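Budget talk, speaker notes, second pass

Slide 1. Hi everybody. Skip the bio, it's in the program. Say up front that I'm the person who fills in the purchase forms, so this is a talk about money and shelves. If you came for control theory, the room next door is lovely.

Slide 2. Where we started. Two years ago we wrote our first equipment plan for the Wolilik bench, and it had one line on it: arms. Everything else was lumped under "misc" and I gave misc 600 dollars because it sounded generous. (Pause, the people who have done this will laugh.) Misc was gone by February.

Slide 3. What we want the arms to do. Paper and cardboard handling, small closures, string, folding, that kind of thing. Lots of two-handed work, so you're buying in pairs from the first day and every price you were quoted doubles. Let this one sit up there for a bit before talking. 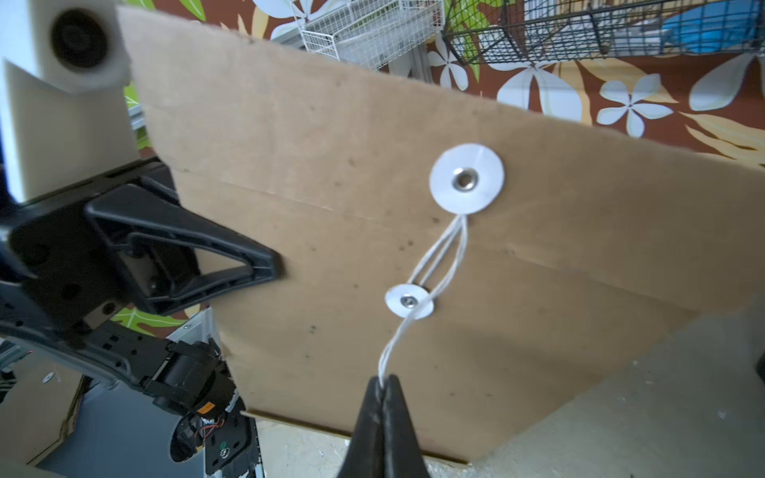 So, pairs. The arms themselves are the easy part of the quote, you call Gustero or Ragab, they send a PDF, you argue about shipping. What I got wrong was fingers. I'd planned on one set per arm per year. We now order them in packs and keep a spare set taped inside the cabinet door, and I'd tell anyone starting out to do that before they pay for a nicer table.

Slide 4. The consumables line. I love this slide, please don't rush it! String-tie envelopes cost next to nothing each and we still went through 162 of them before the summer. Flat boxes, same story. Put them in as their own line, with their own reorder date, and ask the office what they're throwing out before you buy any. Mention that Plestus has a minimum order and it's bigger than you'd like.

Slide 5. Cables and power. Short one. Buy longer than you measured - then buy two more. Labels too. We paid 48 dollars for a label maker and I would fight someone for it.

Slide 6. Storage and the room. Switch the picture first, then talk.
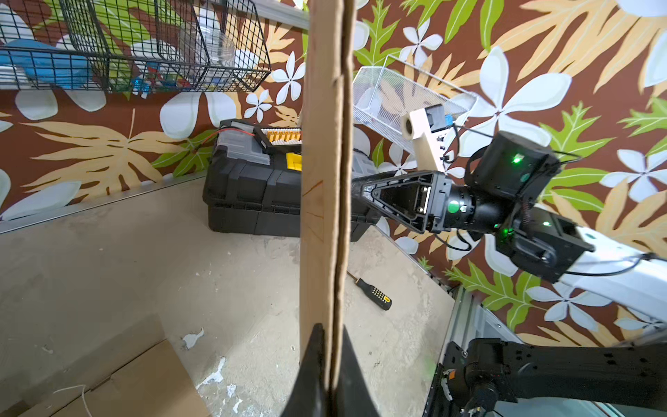

I had no storage line at all in the first plan, zero, and it hurt us more than the fingers did. Every hour somebody spends hunting for a hex key is an hour you've bought equipment for and aren't using. The fix was cheap. Wire baskets up on the wall, a black plastic toolbox with a clear organizer tray on the lid for the little parts, and the whole lot came in at around 77 dollars. The floor is the line I keep losing: it's bare concrete with the coating chipping off, I've asked for it to be redone in two plans running, and it gets cut each time in favor of motors. I'll ask again.

Slide 7. How the plan looks now. Five lines: arms, wear parts, consumables, cables and power, room. Read them out slowly, people take photos of this one. Wear parts and consumables get reviewed every quarter, the rest once a year. If someone asks about leasing, say we looked at it and the paperwork ate the savings for a group our size (bigger shops may do fine with it).

Slide 8. Questions. If it's quiet, offer the spreadsheet. Remember to take the real vendor prices out of column F before sending it to anyone.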